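Dotville Toy Library: Call for Toy Testers and Sorting Helpers
Posted 3/15/26

Come play with us this spring!

The Dotville Toy Library is getting ready to open its new lending room on Kahsay Street, and we want local families and grown-up helpers to try things out with us before the doors open to everyone. We have shelves to fill, puzzles to check, board games with a worrying number of loose pawns, and a big stack of donated building sets that need somebody patient to go through them. If that sounds like a good way to spend a few hours, please read on.

What the toy library is

It works like a book library, only with toys. Families join, pick out what they like, take it home, and bring it back when the kids have moved on to the next thing. We have run as a pop-up out of the Cliletley community hall for the last 7 years, packing everything into bins at the end of each session and hauling it all out again the next time. Having a room of our own means we can leave things set up, lend bigger items (the marble run! the puppet theater!), and stay open long enough that people who work late can get to us.

Who we're looking for

Family testers. We have room for 20 families with at least one child between the ages of 2 and 12. You'll borrow a starter bundle in April, play with it at home, and tell us what you thought. We want to hear which toys got played with until bedtime and which ones sat in the hallway. We also want to know whether the bags are too heavy, whether the piece lists make sense, and whether the loan period feels long enough. Grandparents and foster families are very welcome, and so are families who home-school.

Sorting helpers. Anyone 16 or older can apply. Helpers work in pairs at a table, matching pieces to boxes, wiping things down, writing labels, and deciding which compartment of the shelving each thing should go in. Some people find this dull and some people love it so much that we have to send them home. If you are the person who finishes the edge of the jigsaw first, we would love to have you. 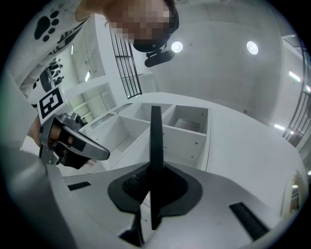

No experience is needed for either role. We'll show you how our labels work, and there is always somebody in the room who can answer questions. It helps if you can lift a full bin, but there are plenty of seated jobs too, so don't let that stop you. Just mention it on your form and we'll plan around it.

What you'll get

Every tester family gets a free membership for the rest of the year, plus first pick of the outdoor toys when they come out of storage. Sorting helpers are paid a thank-you of $35 for each full session, along with coffee, snacks, and a share of whatever somebody has baked. Teens who need service hours for school can have a signed letter in place of the payment if they prefer.

What we ask from you

Testers: pick up your bundle in person, keep a simple play diary (a few scribbled lines is fine, and drawings from the kids are even better), and come to one feedback get-together near the end of April. Lost pieces happen. Tell us and we'll sort it out, with no fines during the test.

Helpers: sign up for at least two sessions, and let us know ahead of time if you can't make one so your partner isn't left alone with the train tracks. Sessions last three hours with a good break in the middle.

Getting here

The lending room is on the ground floor, next door to the Vimura bike shop. There's a ramp at the side entrance and an accessible restroom down the hall. Street parking fills up early, but the lot behind the building is free in the evening. Bikes, strollers, and wagons can come inside with you.

How to apply

Pick up a form at the Cliletley community hall front desk or at the lending room, where there's a box of them by the door. Fill in your name, the best way to reach you, and which role you'd like. Families, please add your children's ages and anything we should know about, such as allergies, sensory needs, or a baby who still puts everything in their mouth, so we can choose a bundle that suits you. You can apply for both roles on the same form.

Forms can go back to either place. We'll get in touch with everyone who applies, and if there are more families than bundles we'll draw names and keep a waiting list for the summer round.

Questions before you apply? Stop in when the lights are on and ask. We'd be so happy to show you around!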